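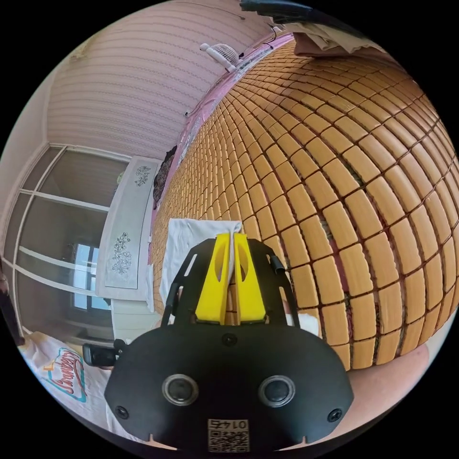 *Figure 3.1. White cloth, held at its edge. Look at the folds.*

# Chapter 3: Drape, or Why Cloth Falls the Way It Does

My first job in textiles was in the returns room of a curtain maker called Carka, and I was terrible at it. Boxes came in, I opened them, and I was supposed to write down what was wrong with the curtains inside. Most of the time I couldn't find anything. The stitching was fine. The color matched the order. The hems were level. And yet the customer had sent them back with a note saying they "hung funny" or "looked cheap" or, on one card I kept for years, "stood there like a door."

I'd write "no fault found" and put them on the good shelf. After a month of this my supervisor, Deirdre Moynihan, came down with the whole stack of my slips, took a returned panel in one hand and a fresh one in the other, pinched each by a corner, and held them out at arm's length. One of them fell in long soft ripples. The other made a single big cone and stayed there. Same weight on the scale, same fiber on the label, same weave as far as I could see.

"So what's the fault?" she asked me. I said it was stiff. She said stiff how, and I had nothing.

This chapter is more or less the answer I wish I'd had that afternoon. The word we need is **drape**, meaning the way a fabric hangs and folds under its own weight. You already know a lot about it, probably more than you think. You know a bedsheet won't fall like a canvas tarp, and you'd never mistake a silk scarf for a paper towel, even with the colors hidden. What we're going to do is take that knowledge apart and find the pieces that can be measured.

## Before you read on

Go get some cloth. I mean it! A dish towel, a T-shirt, an old pillowcase, a cloth napkin, whatever is clean and close by. Try to find pieces of similar size if you can. Pinch one near the edge, lift it, and let the rest hang down onto the table. Then do the same with the others.

Watch for these as you go:

- How wide are the folds? Some fabrics make lots of narrow ones, and some make a few fat ones.
- What happens where the cloth meets the table? It might crumple into a heap, or it might buckle once and lean.
- Does it look the same if you turn it and pinch a different edge?
- When you spread it out again, does it remember where the folds were?

Write down what you see in your own words, however silly. "Floppy" is a perfectly good word at this stage. So is "door." We'll trade them in for better ones by the end of the chapter, and it helps to have the originals on paper.

## Two things pulling against each other

Hold up a piece of cloth and there's a quiet argument going on in it. Gravity wants every part to go straight down. The cloth, meanwhile, resists being bent. Where the two come to terms, you get a fold.

If the cloth is heavy for its stiffness, gravity mostly wins and the folds are tight and plentiful. If the cloth is stiff for its weight, you get the big cone from Deirdre's left hand. Notice that I said *for its stiffness* and *for its weight*. Neither one settles the question alone. Wool coating can be heavy and still fall beautifully, and a light organza can stick straight out from your hand like a shelf. Students get this wrong on tests every year – they see a high weight in the table and write "drapes well" without looking at the next column.

There's a third party in the argument too, and it's the one most beginner books skip. Paper bends, and paper has weight, but paper doesn't drape. Try it with a sheet from your notebook. It'll curl in one direction happily enough, and then if you try to make it curve in a second direction at the same time, it creases. Cloth can manage both. It can do that because the yarns in a weave are able to swing a little where they cross, so that small squares turn into small diamonds. We call that **shear**, and section 3.3 is all about it. If you've ever tugged a napkin corner to corner and felt it give, while it hardly gave at all along the side, you've already felt shear with your own hands.

## What was wrong with the curtains

Back to the returns room, then. The fabric came from a mill we knew as Bralerum, which had changed its finishing recipe over the winter and hadn't thought it worth a phone call. The new finish left a bit more resin sitting where the yarns crossed. You couldn't see it, and it added next to nothing on the scale, but it glued the crossings just enough to stop them from swinging. The weave could still bend. It could hardly shear.

I found this out from Oriana Arancibia, who ran the test bench upstairs. She cut a circle from each panel, set it on a small round stand so that the edge hung free, and shone a light down from above. The good fabric threw a shadow like a flower with deep petals. The bad one threw a shadow that was very nearly the full circle. The share of the overhanging ring that stays in shadow is called the **drape coefficient**, and for the returned cloth it came out at 80 percent. For a curtain, that's a lot. Low numbers are limp and high numbers are rigid, and yes, it feels backward to everyone at first.

We had 2,000 yards of the stuff on the racks in December. Some of it could be washed and softened, and what couldn't went to a man called Durán who made lampshades and was delighted with it. I like that part of the story. The cloth hadn't been bad cloth. It just had the wrong numbers for a window, and they were very good numbers for a lamp.

## Where this chapter is going

Section 3.1 covers bending, with a test you can do using a ruler and the edge of a desk. It takes 15 minutes, and please do it before you read the results. Section 3.2 brings in weight and shows how to combine the two. Section 3.3 is shear, and it has the hardest drawings in the book, so take your time with them. In section 3.4 we'll build our own version of Oriana's light stand out of a jar and a desk lamp, and use it on the cloth you collected today.

The case study at the end follows the stage curtain at the Skulmont theater, a huge velvet thing that hung perfectly when it was new and went slowly wrong afterward. I won't spoil it, but keep dust in mind.

## Words to know

**Drape:** how a fabric hangs and folds under its own weight.

**Bending stiffness:** how strongly a fabric resists being curved.

**Shear:** the change in shape when crossing yarns swing out of square.

**Drape coefficient:** the share of the overhanging ring of a circular sample that remains in shadow, given as a percentage.

**Hand:** how a fabric feels when you touch it. It's related to drape, and people mix the two up constantly (I still do when I'm tired). We'll pull them apart in Chapter 4.

Keep your scraps of cloth in a folder or a bag with your notes. You'll need them again on the next page.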